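How to compare snack prices by weight

When I moved to Tisville I always bought the biggest packet, and often I paid more for it. Now I work out the price for 100 grams before I choose.

Look for the net weight, which is usually near the bottom of the packet. Divide the price by the grams, then multiply by 100. A 500 g bag at 5 dollars comes to one dollar for 100 g. 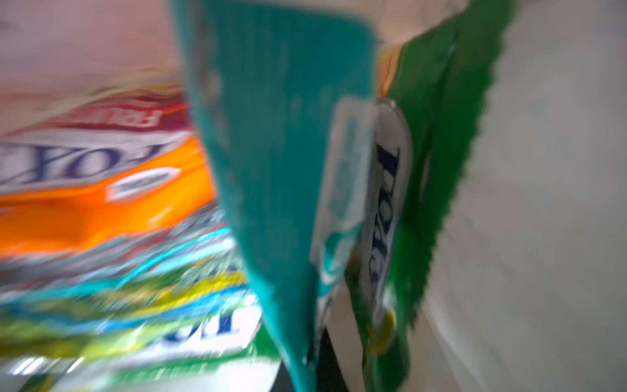
For a 1000 g bag the same sum works – only take care that you don't mix grams and kilograms. Write the result on your shopping list, beside the name of the store. My neighbour in Colham keeps hers in a notebook, sorted by flavour, but I find paper gets lost.

Delphine Van Dusen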